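# About Shearer Shared Workshop

Last touched Feb 22, 2023. Parts of this page are older, sorry, we build more than we type.

Shearer is a shared workshop in Sandthorpe. Members only for the machines, open door for everything else. We started as a place to fix bikes and lamps. Then somebody wanted a robot, and then most of us did.

These days the bulk of what goes on is automation, home sized. Arms, grippers, feeders, a curtain opener that took a whole winter. If it moves by itself and fits through a normal door it has probably been on one of our benches.

## What we're building

The big one right now is called Madine. Two arms, one table, drinks. That's the whole pitch. The idea came out of a long evening and a bad pot of coffee, and it was meant to be a weekend job. It's been going since October.

How it's set up:

- both arms share one tabletop, one on each side
- left does the holding and poking, right does the fetching
- one program runs the pair, so neither moves without the other knowing
- lids stay on wherever we can get away with it. Learned that one early

We bought the arms used, with money from the membership pot plus what came in from the parts sale. $2311 went on the arms and mounts. Another $1698 on grippers, power supplies, cable, and a table that doesn't wobble. The table was worth every cent. The first one was a folding thing and every time an arm stopped short the whole top shivered and you could throw your numbers away.

Everything else is donated or made here. Brackets get cut on our own mill when it's behaving.

Most of the hours go into stuff that looks dull from the door. Teaching a point. Moving the cup over by the width of a finger. Teaching it again. A straw or a stick going in a lid is a nasty little job, the hole is small and the far end of anything long swings a lot more than you think it will. Grip it too high up and the tip wanders. Grip it low and the gripper gets in the way of the cup. We have a page in the log just on this, and it's longer than the rest of the log.
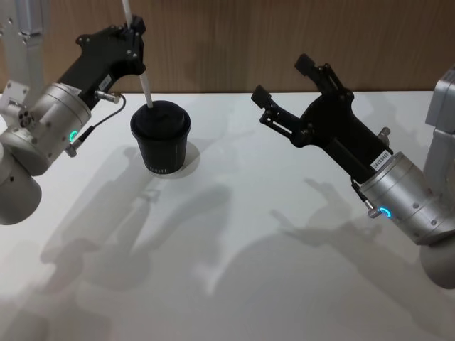 Cables are the other thing. A loop that's fine when the arm is folded up will snag once it reaches, so we run every new move slow, all the way through, with a hand on the stop button, before anyone turns the speed up. Same rule for people who've been here for years. We still forget the tape sometimes and have to start over.

What works so far: picking up from a rack, going to the cup, coming back out. What doesn't: the handoff between arms. They get to the same spot fine, it's the letting go that's bad. One lets go early or the other grabs late and then you're under the bench looking for it.

Next up after that is pouring. We are not looking forward to pouring.

## How the place runs

No boss. Keys are shared, the calendar is on the wall and also online, and the wall one is the real one. If you book the robot bench you get it for the whole evening, no splitting, as setup eats the first hour anyway.

Build nights are twice a week. Come by, lean on something, ask. If an arm is moving stay behind the yellow line til it stops. Long hair tied back, no loose sleeves, drinks on the shelf by the sink and not on the bench (yes, even on the drinks project).

We keep a paper log for each build. Date, what was changed, what happened. Write in it even if nothing happened. Specially if nothing happened.

House rules for the arms, short version:

1. One person on the controls, and that person says "moving" out loud.
2. Nobody reaches over the table with power on.
3. New code runs slow the first time. Every time.
4. Put the speed back down when you leave.
5. Broke something? Write it in the log, leave the part in the red tray.

## The Sullau bench

We have a second, smaller room over in Sullau. It's in an old dairy and it gets cold, bring a sweater. No arms there yet. It's where the soldering gets done, plus the beginner nights, where you build a small gripper out of hobby servos and take it home with you. Cost is whatever the parts cost. Ages 12 and up, under 16 bring a grown up.

The beginner gripper won't lift much. An empty cup, a sock. People get very attached to them though, and we've had a couple come back with one bolted to something strange.

If you want to do this at home on your own, good, do. Start with one joint. Get it to go to the same place over and over and measure how far off it lands. Then add the next one. Drawings and the parts list for the beginner gripper are free, ask at either room and we'll print you a set. The code too, but the comments in it are mostly complaints.

## Joining

Fill in the form at the door or write to us and we'll send it. First 2 visits are free. After that it's monthly, stop whenever you like, no contract. You get a bench induction, a shelf box and a key after your first month. The arms need there own induction, one evening, done in small groups of up to 5.

You don't need to know any programming. Plenty of members don't. Somebody has to sand things, wire things, and read the gripper manual, which is long.

## Things we can use

- straight aluminum stock, any length
- cable chain
- 24 volt supplies, working or close to it
- lidded cups, same size, lots. We go thru them
- a decent stool

Drop off on build nights, round the back in Sandthorpe. The bell doesn't work, knock hard.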